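Protesby Kitchen Pack, reviewed as a purchasing tool
Tiago Correia
December 10, 2025

Product: Protesby simulator, base license plus Kitchen Pack
Vendor: Samico
Price as tested: $113 per seat per month, two seats
Used for: choosing an arm, a gripper and a mounting position before placing an order

Protesby is sold mostly to people who train control policies. We rented it for something narrower. The Gisbridge test kitchen had money in next year's budget for one robot arm, and the request had already come back once with the note "justify reach and payload." A spreadsheet of published arm specifications does not answer that question for a room full of cabinet doors and stools, so the plan was to model the room, run the tasks, and order whatever got through them.

This review covers the software only as far as it bears on that decision. I did not test the training features beyond confirming that they start.

Setup

Installation took a morning on a workstation with a mid-range graphics card. The license server is a separate download and the manual does not say so until the troubleshooting section. Glória Paiva, who manages our machines, had to open a port for it. After that, the second seat went on without trouble.

The Kitchen Pack has 41 layouts. Each is a complete room with fixtures, and most have articulated doors and drawers. You can edit counter height and depth, move appliances along a wall, and swap finishes. You cannot change the shape of an island or the swing of a cabinet door without exporting the layout to another modeling program and bringing it back in, and on the way back the hinges are lost and have to be redefined by hand. We did this for one cabinet and then stopped.

None of the stock layouts matched Gisbridge. We picked the nearest, adjusted the counter heights to our tape measurements and accepted the rest. For a reach study this is good enough if you write down the differences. For a clearance study it is marginal.

Arms and grippers

The pack comes with a generic arm and a parallel gripper. Other arms are loaded from a standard description file, which most manufacturers now supply. We loaded three candidates. Two came in clean. The third loaded with its wrist joint limits reversed, which Natália Cardoso caught by jogging the joint and comparing it with the data sheet. Check limits on every import. The software gives no warning, and a reversed limit will make an arm look more capable than it is.

Payload is handled properly. Objects have mass and a center of mass, and the joint torque readout updates during a lift. I would like the readout to show percent of rated torque next to the raw value. At present you export the log and do the division yourself.

Running the tasks

Our task list was short: pick up a large rounded item from a counter, carry it over an island without striking the seating, place a small item on a plate, and reach the appliances on the back counter. Tasks are built in a timeline editor with waypoints, or recorded by driving the arm with a controller. Recording is much faster. The timeline editor is precise but tedious, and undo only goes back as far as the last save.

The camera views are where most of the useful information came from. Any number of cameras can be attached to the room or to a link of the arm, and each renders separately.
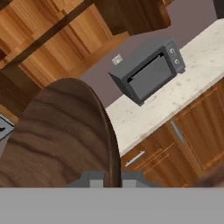
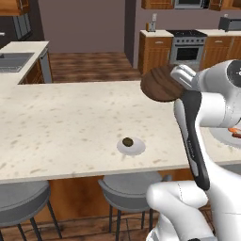

Kitchen scene, wooden object at the gripper.

Grasp settings deserve a paragraph to themselves. The default friction value is generous. With it left alone, all three arms held everything we gave them, at almost any approach angle, and I would have concluded that the cheapest gripper on the quote was fine. Lowering friction to a value we could defend for smooth surfaces changed the ranking. The short-stroke gripper began dropping the wide items, and the longer-fingered option, priced higher, kept them. That one setting moved more money in our budget than any other result in the study. Samico should either lower the default or put it on the first screen of the task wizard.

Round items are also the weak point of the contact model. A sphere or dome between two flat fingers sometimes spins slowly in place when nothing is moving. Reducing the physics step cures it and slows the run considerably. Budget overnight runs if your parts are round.

What it told us about the order

Before the study, the draft order had the longest arm on the list, on the theory that reach can be wasted but not added. The simulation did not support it. From a fixed mount at the end of the island, the long arm could touch every point we needed, but its elbow swept through the seating area on the way to the back counter, and the planner's detours were slow. The mid-length arm on the same mount missed part of the back counter. The mid-length arm on a mobile base covered the room, at the price of the base.

That gave us two real options with real line items:

Option A. Long arm, fixed mount, seating removed during runs. Lower purchase price. Requires floor markings and an interlock on the room door.

Option B. Mid-length arm, mobile base, seating stays. Higher purchase price, plus a charger, a spare battery and a service contract for the base.

Florêncio Vieira in finance preferred A on price. Florêncio Morais, who schedules the kitchen, pointed out that the seating is in use most days and that moving it is labor that would land in his budget. Once his hours were added over the planned life of the arm, the gap between the options closed to less than the uncertainty in the service quote. We went with B. I would not have had the numbers for that discussion without the simulator, though I should add that the deciding number came from the scheduling sheet.

Costs outside the license

The subscription is the small part. The larger costs were these.

Staff time. Roughly eight weeks from first install to final report, with two of us on it part time. At least a third of that was layout editing.

Computing. One workstation was enough for interactive work. Batch runs tied it up at night, and a second machine would have shortened the schedule more than a third seat would have.

Asset conversion. Anything not in the object library has to be scanned or modeled. We used stand-ins of similar size and mass. If your items are unusual, get a quote for this before you sign for the software.

Verification. Whatever the simulation says about cycle time should be checked on a loaned arm. Our distributor charged for the loan and credited it against the purchase.

Cancellation is monthly, with no fee. Data export after cancellation is limited to the native format, so export the logs as plain tables before the last day.

Support

Samico answers by email. Replies came the next business day and were written by someone who had opened our file. The question about reversed joint limits was acknowledged as a known fault with no date for a fix. The October update did not mention it.

Documentation is complete for the programming interface and thin for the editor. The sample projects are better than the manual. Start with the one called Tam, which includes a working base, arm and camera set, and replace the parts one at a time.

Good

Torque and joint logs detailed enough to put in front of a purchasing review.
Separate cameras on room and arm, each recorded independently.
Monthly license, which suits a study with an end date.

Bad

Default friction hides gripper problems.
Joint limits on imported arms are not checked.
Hinges lost on layout import.
Undo history cleared on save.

Who should rent it

Anyone deciding between arms of different reach for a furnished room, provided there is a person available to check the inputs. If the choice is only between two grippers on an arm you already own, ask the supplier for samples and skip the software. If the room is still being designed, wait until the counters are fixed, or expect to pay for the layout work twice.

We have kept one seat. The base is due to ship first, and the mount drawings still need to be checked against the final arm revision.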